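Home | Issues | Authors | Submit | Search

4. What a food street sells besides food

I went to Prallinska the first time because of the dumplings, which is how most people end up there. Somebody at a bus stop told me to get off four stops early and follow the smell of onions, and I did, and I ate standing up with a paper plate on a windowsill and got butter on my notebook. That page of the notebook is still see-through. So when I say in this section that the food gets people to the street, please understand I'm counting myself as part of the data!

Section 3 covered how I picked the two streets and what I asked people. Here I want to get into the thing that surprised me while I was transcribing, namely how little of the talk was about eating. I recorded 16 long interviews in Prallinska and 13 in Samonte, plus a pile of short chats I didn't record because people had their mouths full. The opening question was always the same: what brought you here? Nearly all of the answers started with a dish. Then I'd let them run on, and by the second or third minute we were in a button shop, or a church hall, or somebody's grandmother's front room.

4.1 The dish as a doorway

The travel writing on Prallinska (I went through as much of it as I could stand) treats the place as a menu. You get the dumplings, you get the sour rye soup, you get a paragraph about the plum cake, and then you get directions back to the highway. Older guides are worse. One of them gives the whole neighborhood a single line and spends most of it on parking.

Visitors arrive with that menu in their heads and many of them work straight down it. I watched a couple on a Saturday tick off dishes on a phone, and they were having a lovely time, and I don't want to be snooty about it. They'd driven a long way. But when I asked them about the street, they talked about lines. How long the line was for the soup, how the line for the cake went around the corner, how a man in the line had told them to try the bakery across the way instead. It was the man in the line they remembered best. They told me his opinions on caraway seeds at some length.

I've started calling this a doorway effect, and I know there are fancier terms in the literature for it. People come in by way of the dish, and what they carry home is mostly talk. In Samonte it was the same with the grilled fish. A woman there gave me such a full account of the fish seller's knee operation that I had to change batteries.

4.2 Stanisława Duda's table

I should bring in Stanisława Duda here, and the rest of this section leans on her pretty heavily. She has cooked for the Prallinska summer supper for longer than the supper has had a name. She does not like the word "festival." She also doesn't like being quoted on recipes, so I won't, apart from noting that she puts marjoram in everything and thinks people who don't are in a hurry.

We talked across her kitchen table over several visits, always in the late afternoon and always with something on the stove. I had planned these as food interviews. My question sheet has headings like "ingredients" and "preparation" and "who taught you." She answered all that in the first half hour and then wanted to talk about getting there. Her mother walked to the market from Vetska, up on the ridge, with two baskets, and stopped at five houses on the way down. Each house had a thing it was known for. One had good vinegar. One had a radio. One had a daughter who cut hair on the porch, and if you timed it right you could get your bangs done while the cheese was being wrapped.

What she laid out for me, without ever calling it this, was a route. The supper today still follows it, in a squashed-down form. The tables run downhill in the same order as the houses did, vinegar and pickles at the top, bread in the middle, sweet things at the bottom by the old pump. I had eaten at that supper twice and never noticed there was an order. I thought they'd put the cakes at the bottom because that's where the shade was.

(It is also where the shade is. She granted me that.)

4.3 Walking past the shops

After those talks I went back and walked the street again, slowly, with no plate in my hand. I wanted to write down everything a visitor goes by between one bite and the next. Clothes were a big part of it. So were key cutting, lamp repair, a place that sells only brushes, and a window full of communion gifts that hasn't changed in the time I've been going. Hardly any of this shows up in the guides, and it shows up all the time in the interviews.
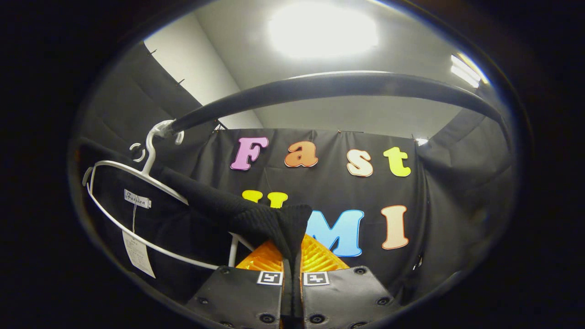
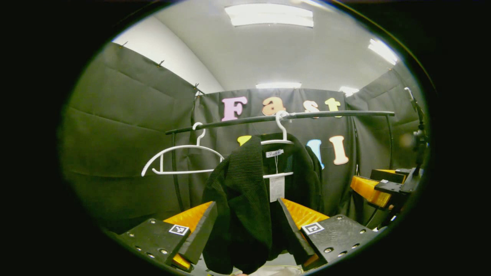
Figure 4. Black knitwear on a white plastic hanger, two views.

The coding for this part was simple, maybe too simple. I took the transcripts from both streets, pulled out every mention of a stop, meaning any spot where the speaker said they had paused, gone in, sat down, or gotten stuck talking, and ended up with 1388 of them. Then I sorted those by whether food was being bought or eaten at the stop. I had a student reader go over a batch of the same pages on her own, and where we disagreed it was almost always about coffee. Is it a food stop if you had coffee in a shoe shop because the owner offered? I said no, she said yes, and we went with hers, so if anything the food side of the tally is a bit generous.

Even with the coffee thrown in, the stops that stuck with people were mostly the other kind. By "stuck" I mean the speaker came back to it later in the interview without my asking. People came back to a bench. They came back to the brush shop over and over -- I can't explain the brush shop, I just report it. One man from out of state had bought nothing there and described the bristles to me by animal.

Food stops got mentioned earlier and in more detail, and then they tended to drop out. A dish would be named, praised, priced, and left behind. I'd expected the reverse, and I've gone back and forth over whether my opening question did this. Ask people what brought them and they'll give you the dish right away, get it off their chest, and feel free to wander. That's a real possibility and I don't have a clean way to rule it out. In the last few Samonte interviews I opened with "tell me about your day" and the pattern held up, but a few interviews is a few interviews.

4.4 Samonte, and a bit of trouble

Samonte is flatter, newer, and a good deal louder. The fish is grilled out front and the smoke does the advertising. When the Trinell line put in a station at the east end, the whole street tipped over in that direction, and what used to be the tail end of the walk became the front. Stall holders who'd had the best spot for years woke up with the worst one. You can still hear some heat about it if you stand near the ice machine.

For my purposes the station was a piece of luck, though I felt bad saying so to anybody. It meant I could talk with people who knew the walk in the old direction and people who only knew it in the new one. The older group told their visits as a series of doors, much the way Stanisława does. The newer group told theirs as a trip to one stall and back. They weren't less happy with the food. A few were downright poetic about the fish. They just had fewer people in their stories, and the people they did have were usually the ones they came with.

I'd be careful with that. Newer visitors are also younger, more of them come in groups, and if you've come with three friends you may not need a man in a line to tell you about caraway. I also did most of the Samonte work in August, when half the side shops shut for two weeks and there isn't much to wander into. A return trip in a colder month would help, and I'd like to do one, if only for the fish stew they don't make in summer.

4.5 Where this leaves the tasting map

Both streets now hand out a tasting map. Prallinska's is a folded sheet with dishes numbered from the top of the hill down, and Samonte's is a poster by the station stairs. I like maps, and I took several copies of each. Still, going by the interviews, these two show people the part they would have found anyway. Nobody I talked with had trouble locating the dumplings. They had trouble, later, telling me where that bench was, or what the brush place was called, and they seemed sorry about it.

Stanisława had one of the folded sheets pinned by her phone when I last visited, and she had written on it. Next to the pickles she'd put the family name of the vinegar house. Next to the bread there was a small drawing of a radio. I asked if I could take a copy for the paper and she said she'd think about it once she had finished the rest, and then she wanted to know if I was staying to eat.

Section 5 takes up the question of who gets to draw these maps, starting with the merchants' own minutes.

Related items
Standing Up to Eat: Counters, Sills, and Curbs
Smoke as Signage in Street Grilling
Notes on the Vetska Cheese Walk
What the Guidebook Left Out: Reading Old Food Listings
Soup Lines and Small Talk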